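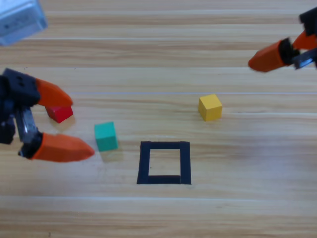 第7章　二本の腕で一つの仕事をする

前の章までは、一本の腕に一つの動作を覚えさせることに、ずいぶん長い時間をかけてきました。関節の角度を読み、指の開き具合を決め、手先をまっすぐ下ろす。たったそれだけのことに章を三つも使ったのですから、早く次へ行きたいとうずうずしていた方も多いと思います(私の教室でも、毎年ちょうどこのあたりで窓の外を眺める人が増えてきます)。お待たせしました。この章から、いよいよ腕が二本になります。

課題そのものは、言葉にすればあっけないほど短いものです。机に黒いテープで四角い枠を作り、そのまわりに赤、緑、黄の立方体を一つずつ置きます。二本の腕を使って、指定された順番どおりに立方体を枠の中へ運ぶ。それで終わりです。トロールブリッジ校のロボット部では、この課題を「三色はこび」と呼んでいて、入部した人が秋までに必ず一度は取り組むことになっています。本書でもその名前をそのまま借りることにしました。

ところが、いざ始めてみると、これがなかなか思うようにいきません。一本の腕で「つかむ、運ぶ、置く」がきれいにできていた班ほど、二本目を動かした途端に頭を抱えます。右の腕が枠に向かう道すじと、左の腕が枠から戻る道すじが、枠の真上で重なってしまうのです。それぞれの動きに間違いはないのに、同時に動かすとぶつかる。プログラムを何度読み返しても、片方ずつ見ているかぎり、誤りらしい誤りは見つかりません。

私が初めてこの課題を授業で扱った年のことを、少しだけお話しさせてください。ファトス・コレフとテオドラ・ヴカディノヴィッチの班が、ヴォルスという名前の制御プログラムを書いてきました。名前の由来は最後まで教えてもらえませんでしたが、行数は344行あって、そのほとんどが「待つ」ことに関する部分でした。左の腕は右の腕が枠を離れるまで待つ。右の腕は左の腕がつかみ終えるまで待つ。丁寧に、礼儀正しく、互いに待ち合うように書かれていました。実行ボタンを押すと、二本の腕はどちらも相手が動き出すのを待ちはじめ、そのまま授業が終わってしまいました。ファトスは途中で電源ケーブルを二回も調べに行きましたし、私も一緒になって机の下にもぐりました。ケーブルには何の問題もありませんでした。

このような状態を、情報の分野では「デッドロック」と呼びます。狭い廊下で向かい合った二人が「お先にどうぞ」と言い合ったまま動けなくなる、あの様子を思い浮かべてもらえれば十分です。正式な定義は7.3節で扱いますので、いまは「待ちすぎると止まり、待たなければぶつかる」とだけ覚えておいてください。

それでは、この二つのあいだをどう通り抜ければよいのでしょうか。最初に試してほしいのは、枠の上の空間を「一度に一本しか入れない部屋」とみなす方法です。部屋には鍵が一つだけあり、鍵を持っている腕だけが中に入れます。片方の腕が鍵を持って枠の上で立方体を下ろしているあいだ、もう片方は次の立方体をつかんだまま、部屋の外で控えています。つかむところまでは鍵がなくても進めてよい、というのがこの方法のありがたいところで、運ぶ作業の一部が重なるぶん、全体の時間が短くなります。

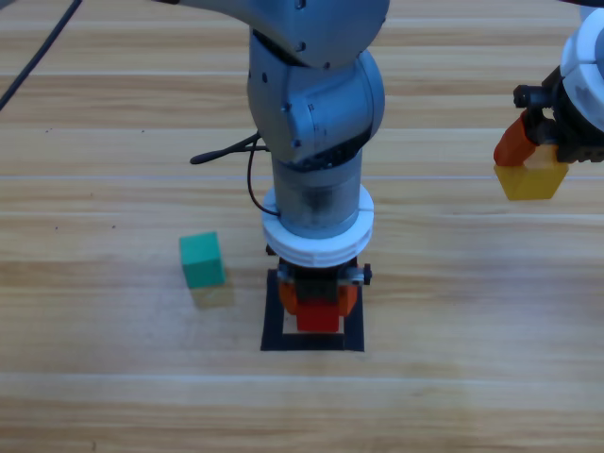
アムラ・ゴロブは、この「鍵」の考え方に初めて触れたとき、部屋の大きさをどう決めるかで一週間悩んだそうです。枠とぴったり同じ大きさにすると、指の先は外にあっても手首どうしが触れてしまう。かといって机の半分ほども部屋にしてしまえば、待つ時間ばかりが長くなって、腕を二本使う意味が薄れてしまう。結局、紙に腕の影を写し取り、はさみで切り抜いて机の上で動かしながら決めたのだと、部の記録帳に書き残してくれました。そのあとに小さな字で、腕は指先より上のほうがずっと太いのだから、上から見た図と横から見た図の両方を描いておけばよかった、とも添えてあります。

この助言は、ぜひそのまま受け取ってください。本書の図の多くは机を上から見たものですが、ぶつかる場所は高さによって変わります。手先どうしには十分なすきまがあるのに、その上にある太い部分が先に触れてしまうことは、決して珍しくありません。7.2節では、アムラの切り抜きのやり方を少し整理して、厚紙と定規だけでできる作業として紹介します。計算で求める方法もあとから出てきますが、まずは手を動かしてみるほうが、きっと楽しいはずです。

もう一つ、順番の問題にも触れておきましょう。立方体が三つで腕が二本ですから、どちらかの腕が二回働くことになります。どの色をどちらに任せるかは、立方体が最初に置かれた場所によって変わります。近いほうの腕に任せればよさそうに見えますが、近い順に割り当てていくと、片方の腕ばかりに仕事が集まることがあります。部の中では、これを「ラドミル式」と呼んでからかっていた時期がありました。ラドミル・ゴロブの書いた割り当てが、三つとも右の腕に運ばせるものだったからです。本人の名誉のために申し添えますと、その日いちばん速く三つを運び終えたのは、このラドミル式でした。49秒でした。二本使えば必ず速くなるとは限らないということを、私たちはこのとき、かなりくやしい形で学んだのです。

ですから、この章の課題に取り組むときは、どうか一本だけで運んだときの時間も一緒に測っておいてください。比べる相手がないと、二本の腕が協力できているのか、それとも互いに遠慮し合っているだけなのかが、なかなか見えてきません。記録の付け方は第3章と同じでかまいません。日づけの欄の隣に、鍵を待っていた時間の欄を一つ足しておくと、7.4節でとても助かります。部の記録帳には、代々の部員が付けてきた試行が2,489回ぶん残っていて、そのうち最初の何冊かにはこの欄がありません。古い記録をグラフにしようとしたモハメド＝アワル・フィアドゾが、どれほど深いため息をついたことか。

この章で使うもの

腕二本と、それぞれの指
立方体三つ(赤、緑、黄)
黒いテープ
厚紙、はさみ、定規
時間を測るもの
記録用紙

テープの枠は、手で貼ればどうしても角が少しずれます。気にしなくて大丈夫です。ただし、一度貼ったら章の終わりまで貼り直さないでください。枠が動くと、それまでに覚えさせた位置がすべて使えなくなります。机を拭くときも、枠のところだけは避けてもらうよう、同じ部屋を使う人たちに一声かけておきましょう。

始める前に考えてみましょう

次の問いには、まだ正しく答えられなくてもかまいません。思ったことをノートに書いておき、章を読み終えたところでもう一度開いてみてください。

一　鍵を持った腕が立方体を落としてしまったら、鍵はどうすればよいでしょうか。
二　両方の腕がまったく同時に鍵を取ろうとしたとき、どちらに渡しますか。その決め方で、いつも後回しにされる腕は出てきませんか。
三　廊下や台所など、身のまわりで「一度に一人しか入れない場所」を探し、そこではどんな約束が使われているか書いてみましょう。

三番目の問いは、家の人や友だちと話しながら考えると思いがけない例が出てくるので、私はとても気に入っています。書けた人は、腕の電源を入れる前に非常停止ボタンの位置を二人で声に出して確かめ、7.1節へ進んでください。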